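Levgate Users Board > Cells and Workholding > Visits and Demos

Thread: Open day at Pikemow, cable transfer station

toolplate_ed
Posted 2025-01-04

Went to the open day at Pikemow with a group from our maintenance department. Notes for anyone weighing up the same kind of job. The station I spent most of my time at was cord transfer between two open cartons on a bench, parallel gripper, wrist camera. Karthikeyan Fernandes ran it and took questions for the better part of an hour.

The task sounds trivial. Coiled power cords, one carton to the other. No fixture under the cartons, no locating pins, flaps left on. The view from the wrist at the supply carton: 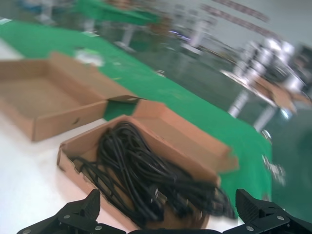

Wrist view at the cord carton, fingers open.

Fernandes said the cords are the hard part and the cartons are the second hard part. The black loops give the camera very little to separate one strand from the next. His team has logged 3000 grasp attempts on this cord type and he was frank that the heap is worse than the single coil. A single coil has an outer edge you can plan against. With a heap you close on whatever is on top and find out how much comes with it.

Gripper fingers are ribbed on the inside face. I asked about rubber pads and was told they had tried them and gone back.

namboodiri_fan
Did they give a cycle time? Every writeup of these visits leaves it out.

toolplate_ed
14 seconds per cord, his figure, on single coils. I didn't put a watch on it. He would not give one for the heap.

quillfeather
14 seconds is slow. A person does that in 2 and straightens the coil on the way. We looked at the same job with a Dinetti arm and a vacuum cup on the plug body and dropped it at the quoting stage. I don't see what an open day demo changes.

toolplate_ed
Vacuum on a plug body only works if the plug is on top. On the coil I got a good look at, the plug was off at the right end. On the heap there was one connector showing and the rest was cable.

Second wrist view, from further back, with a coil in each carton:

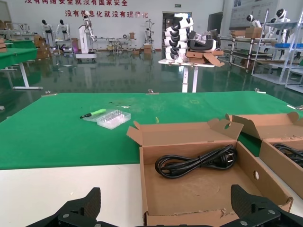 Re: bench setup

hexbit_carol
What was the surface? We have a white laminate bench and the exposure goes all over the place with dark parts.

toolplate_ed
Green felt mat over most of the table, clipped along the far edge. The cartons were at the near side on a white top, so you get both in view. Fernandes wanted the mat for hand work on the gripper, which explains the driver and bit case left out on it. He didn't claim any vision benefit. Lint does collect on it.

quillfeather
Felt under a robot cell. Fine for a lab, not for a line.

toolplate_ed
It is a lab. The sign-in sheet said development hall. Other benches and humanoid units standing along the back wall, shell parts stacked on a stand behind our table. They never presented it as a production cell.

hexbit_carol
My concern is the cartons more than the mat. If the flaps are free to move then the approach envelope changes every time someone swaps a box.

toolplate_ed
Agreed, and I raised it. Most of the questions from our group were on that point. The carton walls have round hand holes, and one of the cartons had a frayed front corner. In his setup the planner takes the rim height from a fixed value and ignores the flaps. 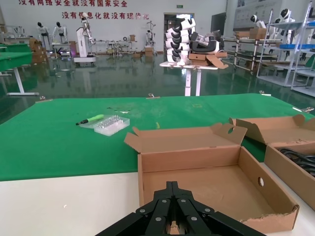
A flap that folds inward would put cardboard between the fingers and the cord, and he confirmed that they treat this as a failed grasp and retry from the home position. Retry limit is two, then it stops and asks for an operator. I would want a flap check before the first approach. He said it was on the list.

namboodiri_fan
How many runs without an operator call?

toolplate_ed
Best stretch was 296 cords, in May, single coils only, new cartons. He offered the qualifier about new cartons without being asked. I thought that was fair of him.

quillfeather
So tired cartons are a known problem and the fix is new cartons. Use a plastic tote. Same footprint, no flaps, rim height never changes.

toolplate_ed
The customer ships in cartons. Decanting into a tote is another station.

hexbit_carol
You can cut the flaps off. We do that on kitting.

toolplate_ed
Not if the carton gets taped shut downstream. For the supply side, yes. For the receiving side it has to keep them. Last wrist view I have, looking down the bench over the receiving carton:
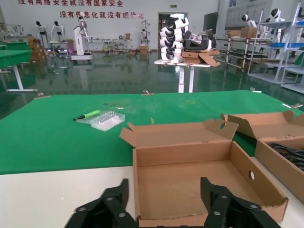

Re: would you go ahead

namboodiri_fan
Bottom line for your plant?

toolplate_ed
For heaps, no. For single coils on a second shift, we are going to ask for a quote with our own cords. I'm sending a carton of them over and will post the numbers when I get them.

quillfeather
Send the old cartons, not new ones.

toolplate_ed
Already packed in an old one.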